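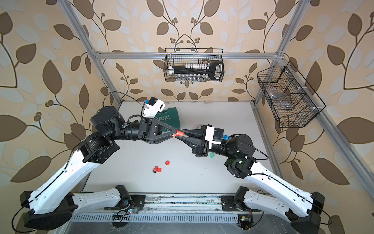
Jerarley Obituary Archive Team

Hi Delwyn, quick catch-up on where your grant has gone since May! We've now typed up 3,549 death notices from the old Katene newspapers, and 8 of the reels are finished (four still to go, and they're the faint ones). 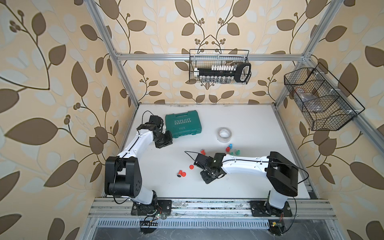

Rawiri Lockyer is checking maiden names against the church books, slow work but he loves it. I'd like to move about $400 from printing to reel copies, if that's okay with you?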